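Publicaciones › Robótica de manipulación › Artículos › Sección 4

4. Comparación de pinzas manuales en la manipulación de objetos deformables

4.1. Planteamiento

La captura de demostraciones con pinzas sostenidas por el propio operador permite prescindir del brazo durante la fase de recogida de datos, pero traslada a la pinza buena parte de las exigencias que en un sistema teleoperado recaen sobre el conjunto. En esta sección se comparan dos modelos de pinza paralela, denominados en adelante Forkar y Tilton, en tareas bimanuales con materiales flexibles de espesor reducido. Ambos comparten el mismo accionamiento por gatillo y difieren en la geometría de los dedos: rectos y de punta estrecha en el modelo Forkar, curvados y con almohadilla ancha en el modelo Tilton.

La tarea de referencia consiste en recoger una bolsa de plástico fino de la superficie de una mesa e introducirla en un recipiente abierto. Se eligió por dos motivos. La bolsa no presenta una pose única que pueda describirse con pocos parámetros, y el contacto inicial se produce casi siempre contra la mesa, situación en la que una diferencia pequeña en la punta del dedo modifica el resultado del agarre.

4.2. Procedimiento

Se registraron 2347 episodios en 17 sesiones. En cada episodio el operador trabaja con una pinza en cada mano, ambas del mismo modelo, y parte de una disposición libre de la bolsa. El recipiente se coloca vacío y no se fija a la mesa. La asignación de modelo se alternó por bloques dentro de cada sesión, de forma que el cansancio del operador afectara por igual a las dos condiciones.
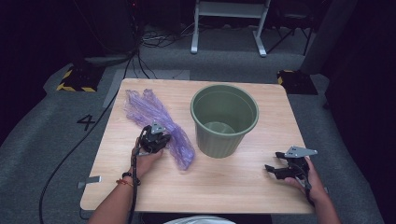 Figura 7. Tarea de referencia: la pinza izquierda presiona la bolsa contra la mesa mientras la derecha permanece con las mordazas abiertas.

El protocolo admite dos estrategias. En la primera, una sola pinza pellizca el pliegue más accesible y traslada la bolsa completa. En la segunda, una pinza inmoviliza el material y la otra toma un segundo punto antes de levantarlo. No se impuso ninguna de las dos — la elección quedó a criterio del operador y se anotó después, durante la revisión de los episodios.

La sincronización entre ambas pinzas y la cámara de cabeza se realizó con el controlador Haslinger, conectado por cable. Se descartó la variante inalámbrica en las pruebas preliminares por la pérdida intermitente de muestras de apertura. El cableado añade cierta resistencia al giro de la muñeca, efecto que no se ha cuantificado en este trabajo.

4.3. Resultados

De los episodios registrados, 189 se excluyeron por fallos de sincronización o por salida de una de las pinzas del campo de la cámara. En los restantes, el modelo Forkar requirió menos reintentos en el primer contacto, sobre todo cuando la bolsa quedaba extendida y con pocos pliegues elevados. El modelo Tilton mostró un comportamiento más estable durante el traslado, con menos deslizamientos una vez cerrada la mordaza.

La diferencia entre modelos se reduce cuando el operador emplea la estrategia de dos puntos. La pinza que inmoviliza el material genera pliegues junto a la zona de presión, y los dedos anchos pueden cerrarse sobre ellos sin necesidad de rozar la mesa. Este resultado coincide con lo observado en el banco Griven con tejidos ligeros, aunque allí las pinzas iban montadas sobre brazo y la fuerza de apoyo estaba limitada por el controlador.

Queda pendiente el análisis de las configuraciones mixtas — un modelo distinto en cada mano —, para las que solo se dispone de 2 sesiones piloto, no incluidas en el recuento anterior.

Artículos relacionados
Calibración de la apertura en pinzas de accionamiento manual
El controlador Haslinger: latencia y pérdida de muestras
Banco Griven: protocolo de ensayo para tejidos ligeros
Cámara de cabeza y cámara de muñeca en tareas bimanuales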